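Kitchen > Bread > Rolls and Buns

Soft white rolls, the quick way

Filed under: Baking, Freezer Friendly, Weeknights

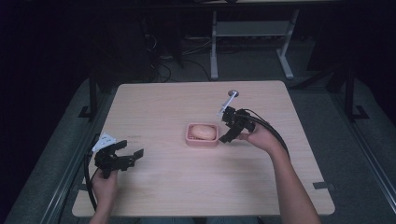
Ismael Assunção reckons the second rise is where most people lose their rolls – too long on a warm bench and they go flat in the oven. Agreed, more on that further down.

Writing this between loads of washing so bear with me. Same dough I've been making since we lived in Drurness, scaled up a bit now there are teenagers.

What you need

900 g strong white flour, plus a bit for the bench
540 ml lukewarm water
14 g dried yeast (two sachets)
16 g salt
50 g soft butter
A tablespoon of sugar or honey
One egg, beaten, for the tops

Plain flour works if that's all you've got. Rolls come out a bit more cakey, kids won't care. Start with 20 ml less water if you use it.

Mixing

Yeast, sugar and water in the big bowl. Leave it till it froths. No froth after a quarter of an hour means dead yeast – chuck it and open a new packet, don't push on hoping.

Flour in, salt on top, mix with a wooden spoon till it's a shaggy mess. Cover, walk away for 20 minutes. Then the butter, in bits, squished through with your hands. Will feel greasy and horrible for a minute. Keep going.

Knead ten minutes by hand or 6 in the mixer on low. Should be smooth and a bit tacky. Sticking to everything? Wet your hands, don't add more flour. I ruined a whole batch that way in December, they were like cricket balls.

First rise

Oiled bowl, damp tea towel, somewhere out of the draught. An hour in summer, closer to two in winter. Doubled is what you want. If the kitchen's freezing put it in the oven with only the light on.

Shaping

Tip it out, press the gas out gently. Cut into 19 bits if you want them at 80 g, bigger if it's for burgers. I weigh mine becuase otherwise the little ones burn.

For round ones, pull the edges under and roll against the bench with a cupped hand. For oval ones, flatten to a rough rectangle, fold the long sides in, pinch the seam, then roll back and forth a couple of times. Seam side down on the tray. Always.

Second rise

Half an hour, maybe 40 min. Poke one with a floury finger. Springs straight back, wait. Comes back slowly and leaves a little dent, in they go. Dent just sits there and the dough sighs at you, you've gone over – bake them right now and hope.

Get the oven on at the start of this step, 200 fan-off or 180 fan. Mine takes forever.

Baking

Brush with egg, light hand, don't let it run down the sides or they glue to the tray. Middle shelf, 16 to 18 minutes. Turn the tray once if your oven has a hot corner.

Tap the bottom, want a hollow sound. Cool on a rack. For extra soft tops throw a clean tea towel over them while theyre still warm.

Keeping them

Best on the day. Fine the next day toasted. Freeze the rest once cold, bagged in lots of 4, and they thaw on the bench by lunch if you take them out at breakfast. Straight from frozen, ten minutes in a 160 oven.

Wholemeal version to come when I've got the water right. Still a bit dry.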